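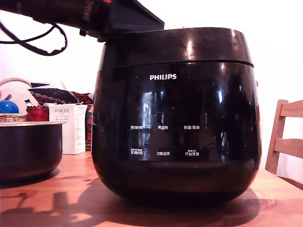
Docs Cells Parts Logs Contact

Search this wiki Go

6 min read

# Stirton cell — README

Setup and upkeep notes for the Stirton cell (single arm, kitchen table tasks). Covers the arm, the gripper, the cable, the table objects and what to do when it sulks. Data format is in the Jokside repo, not repeated here.

Last proper going over: 11/18/24, Marit Sjöberg. Anything older than that in the log, treat as suspect.

## What's in the cell

- one arm, ceiling side mount, black gripper with flat wedge ends
- control box under the bench, Rukmont supply
- e-stop on the near corner, second one by the door
- table, light wood, plus the chair. Chair stays out of the arm's reach, push it back in after you've sat on it
- task objects, see below

Arm and gripper are numbered seperately in the log. Don't mix them up, the gripper has been swapped twice and the arm never.

## Start up

1. Check both e-stops are out.
2. Supply on. Wait for the fan to settle.
3. Control box on. Light goes amber then green. If it stays amber see Faults.
4. Run `home_slow`. Not `home`. Hand near the stop.
5. Open and close the gripper five times with nothing in it.
6. Touch-off on the table corner, write the height in the log.

If touch-off is more than 1 mm out from the last entry, run it again. Still out — stop and check the mount bolts before anything else.

## Table objects

Main one is the Philips rice cooker, the big black glossy one with Chinese button labels. Names we use in the task files, so everybody means the same button:

| label | name in task file |
|---|---|
| 预约时间 | `timer` |
| 再加热 | `reheat` |
| 保温/取消 | `warm_cancel` |
| 烹饪时间 | `cook_time` |
| 功能选择 | `function` |
| 开始烹饪 | `start` |

Cooker is not plugged in for arm work. Ever. Lead goes in the drawer.

Inner pot lives to the left of the cooker when it's out. It's dark and shiny and so is the cooker, so depth is poor on both when the sun is on the wall. Blind down if the run matters, log it either way.

The PORLEX box, basket and the other bits at the back are clutter on purpose. Leave them be. If you knock one over just stand it up again, doesn't have to be exact.

## Lid limits

Downward force on the lid is capped at 41 N in the cell config. It used to be 50 and that was to much, the lid creaked and Marit turned it down. Don't put it back up to get a run through.

Approach speed near the cooker: 50 mm/s. Free air: 300 mm/s. The config will let you go higher, please don't.

## Cable

The gripper cable hangs in a loop. It needs the loop. Pull it tight and the wrist joint throws a fault on the far left reaches, leave it too long and it drags over the objects.

- clip it at the second link only
- turn the wrist fully both ways by hand, power off, and watch the plug
- no tape on the plug end. Tape went gummy last January and took an afternoon to clean off

Spare cable in the Bangash crate, top shelf. One left. Order when you take it, not after.

## Regular jobs

Every shift
- wipe gripper ends, dry cloth
- wipe fingerprints off the cooker, soft cloth, no spray
- look at the cable clip

Every 300 cycles
- check finger screws, hex key is on the string
- gripper open/close timing, log it

Every 600 cycles
- mount bolts
- grease the gripper slide, thin smear, wipe off the extra
- redo camera to arm calibration, then touch-off again after

Cycle counter is in the control box menu, second page. It doesn't reset by itself so subtract from the last log line.

## Faults

**Amber light won't clear.** Nearly always the door e-stop. Twist it, restart the box.

**Gripper closes but reports open.** Plug at the wrist. Power off, reseat, five empty cycles.

**Gripper slow one way only.** Slide is dry or has crumbs in. Clean first, then grease. Greasing over crumbs makes it worse.

**Presses land below the button row.** The cooker has shifted, not the arm. Put it back on the pencil marks under the base and redo touch-off.

**Arm stops over the lid, no message.** Force cap. Check the lid is shut properly and the task file isn't using the old height.

**Wrist fault on far left reach.** Cable, see above.

## Shut down

Park pose, gripper open, box off, supply off. Pot back in the cooker, lid shut. Fill in the log even if nothing happend.

## To do

- proper label on the Rukmont breaker
- replace the pencil marks with something that doesn't rub off
- second spare cable
- move the force cap out of the cell config so task files can't override it

Docs Cells Parts Logs Contact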